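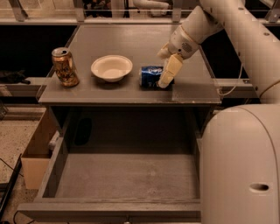
Home | Blog | Reading list | About

22/07/2018

I have been promising a post on the drawer work since March, and my apologies to the two of you who kept asking (you know who you are!). The question behind it is simple enough to say over coffee: if a robot learns to move one thing well, how much of that carries over to the next thing?

Our method, which we call Jullow because Lavanya Kamath liked the sound of it, breaks a long job into short skills and learns a little "am I ready?" score for each one. Before the robot starts on a can, say, it asks whether the hand is somewhere the grasp skill has done well from. If the score is low, it backs up and tries a different approach. I was a skeptic for quite a while, I'll admit, and I kept pushing for one big policy that did everything from start to finish.

We ran 40 trials with each version, using cans, a bowl and an open drawer. The one big policy finished 5 of them. Jullow finished 30, and I walked around the building grinning for the rest of the afternoon.

The part I'm fondest of is the carry. A can held sideways over an open drawer leaves the hand plenty of ways to go wrong, and the score gives the robot a chance to fix its position before it commits to letting go.

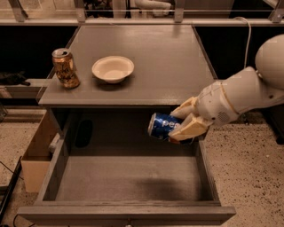
Sreekumar Alva wrote back after reading my draft that a readiness score is only as good as the failures you train it on, and he wondered whether we had fed it enough bad grasps. He has a point, and I've been chewing on it all week. Most of our failures came from the first skill, so the later scores are probably too cheerful. Next I want to collect failures on purpose, starting with the release.

2 comments | 5 shares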